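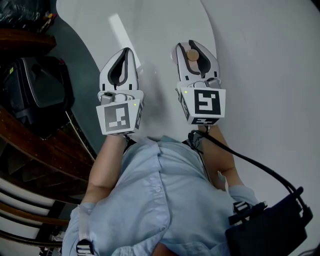 Notes de cours : l'échauffement de la main et de l'avant-bras avant un travail prolongé

Par Tolera Degefa, le 20/01/2022
Temps de lecture : 7 minutes

Ces notes reprennent la deuxième séance du module « Gestes et postures ». Elles ne remplacent pas le cours oral, surtout pour la partie pratique. Je remercie Fionnuala Ní Mhurchú, qui a relu la partie d'anatomie et qui a corrigé deux erreurs de ma part.

1. Rappel d'anatomie

Les muscles qui ferment les doigts ne se trouvent pas, pour la plupart, dans la main. Ils sont placés dans l'avant-bras, du côté de la paume, et ils agissent sur les doigts par de longs tendons. Ces tendons passent au poignet dans un espace étroit, le canal carpien, où passe aussi le nerf médian. Les muscles extenseurs, qui ouvrent les doigts et relèvent le poignet, sont de l'autre côté de l'avant-bras. Beaucoup d'entre eux s'attachent sur l'épicondyle latéral, la petite bosse osseuse à l'extérieur du coude.

Il faut retenir ceci pour l'examen : quand on serre un objet, les extenseurs travaillent aussi. Ils stabilisent le poignet pendant que les fléchisseurs ferment les doigts. C'est pourquoi une personne qui serre toute la journée peut avoir mal à l'extérieur du coude et pas du tout dans la paume.

2. La position du poignet

La force de la main est la plus grande quand le poignet est légèrement en extension. Si on le plie vers la paume, la force diminue de manière nette. On peut le vérifier soi-même : serrez le poing, pliez le poignet au maximum, puis essayez de serrer encore.

Dans l'atelier, on regarde donc d'abord la hauteur du plan de travail. Un plan trop haut fait monter les épaules. Un plan trop bas oblige à pencher la tête, et la nuque se fatigue avant les mains.

3. L'échauffement

La série que nous avons pratiquée ensemble se fait debout, les épaules basses :
- ouvrir et fermer les mains lentement, sans forcer ;
- faire des cercles avec les poignets, dans un sens puis dans l'autre ;
- coudes pliés, tourner les paumes vers le haut et vers le bas ;
- toucher avec le pouce le bout de chaque doigt, aller et retour.

Liam Coughlan a demandé s'il faut ajouter des étirements. À mon avis, pas des étirements longs avant l'effort. On les garde plutôt pour la fin de la journée, et toujours sans douleur.

4. Les pauses

Pour les exercices du module, nous prenons une pause courte après 35 minutes de travail répétitif. Ce chiffre est une convention de notre cours, ce n'est pas une norme. Pendant la pause, on change vraiment d'activité - regarder son téléphone ne compte pas comme repos pour le pouce.

Des fourmillements la nuit, une perte de force ou une douleur qui reste le matin doivent être signalés au médecin du travail. On n'essaie pas de les traiter avec les exercices de la section 3.

5. Pour la prochaine séance

Lire le chapitre sur la vibration et le froid. Apporter le relevé de vos postures, rempli pour une demi-journée complète. Les personnes absentes peuvent demander la feuille à Saoirse Ó Súilleabháin. L'évaluation écrite aura lieu en mars et portera sur les sections 1, 2 et 4.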